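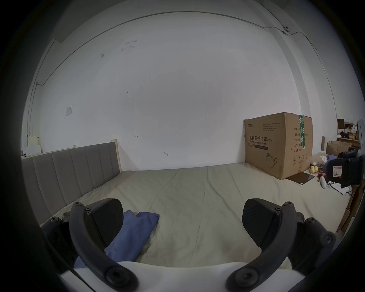
Welcome, and thank you for opening this file before opening the spreadsheet. The Rimdale bedroom set is a small collection of laundry recordings made with hand-held grippers, and this README covers the part of the project that people write to us about the most: what we bought, what we should have bought sooner, and how to plan a budget if you'd like to record something like it at home or in a rented flat. The recordings have their own notes in `docs/recording.md`, and those are much shorter than this, I promise!

Last revised June 2026.

## What's in the folder

- `budget.csv` - every purchase, one line each, with the quantity and which list it belongs to
- `spares.csv` - parts that wore out, and how many hours they had on them
- `quotes/` - the supplier quotes we compared, with prices left in
- `plan_template.csv` - an empty version of our budget that you're welcome to copy

The prices are what we paid, shipping included, and I haven't tried to adjust them for anything. If you are buying in another country, please treat them as a way to compare one line with another and get your own quotes for the rest.

## The short version of the plan

We budgeted for 30 hours of usable recording and ended up with 57, mostly for the happy reason that the work went faster once we stopped moving between rooms. One bed, a few shirts, and a plain wall behind it all turned out to be plenty for the folding tasks. I had set money aside for a second location and a folding table, and we spent none of it.

What we underestimated was everything small. Finger pads, screws, memory cards, charging bricks, cable ties, a decent hex key that doesn't round off the bolts - these came to more than the second gripper did, and they arrived in so many little parcels that I lost track of two of them until March.

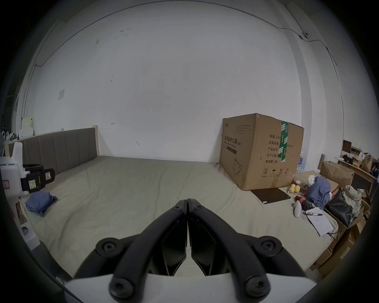
Iveta Malý wrote in after the first release to say that she would put the spare pads on the very first order, even if it means one gripper fewer, and that her own group lost two weeks waiting on a part that cost less than lunch. She also asked why storage was listed under "later" when the cards fill up from the first morning.

She's right on both counts, and the template now has pads and storage in the first block. I've kept our original order in `budget.csv` so you can see how we did it the first time, warts and all.

## Buying in order

Our purchases fall into three lists, and I'd suggest you keep them apart on paper even if you pay for everything at once.

1. **What you need on day one.** Grippers, one full set of spare pads for each, cards, chargers, and the drive you copy to in the evening. We bought 4 grippers from Lahtinen, two to use and two to lend, and in a tight year I would happily start with two. Ask for the bolt sizes in writing, so you can pick up replacements locally.

2. **What you need once people are recording every day.** A second drive, more chargers, and some spare clothes. Do buy a few plain T-shirts for the folding takes. The hem is where the fingers pinch and pull, and the same shirt picked up by the same bit of hem all morning gets tired before the person holding the gripper does. We priced ours as a supply, like tape, and stopped worrying about them.

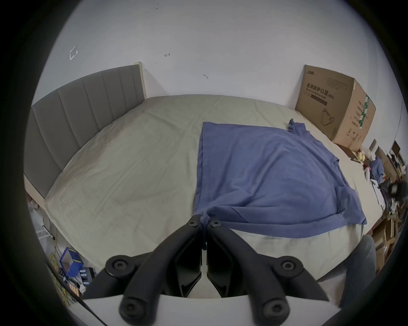
3. **What can wait for the next round.** Labeling seats, a better workstation, and any robot arm you hope to train for. We had a quote from Flilico for an arm in the first month and let it lapse, and I'm glad of it, because the recordings changed our minds about how much reach we wanted.

## Lead times

The Lahtinen order took 14 working days from payment to doorstep. Dorker, who supplied our pads and fasteners, were quicker on small orders and slower on large ones, so we split ours in two. Please check both before you promise anybody a start date - I promised one, and then spent a good many emails walking it back.

## Reusing these files

Copy the template, change the lists, and share your version if you can. Corrections to the budget are very welcome through the issue tracker, and it helps a lot if you mention the row number in `budget.csv`.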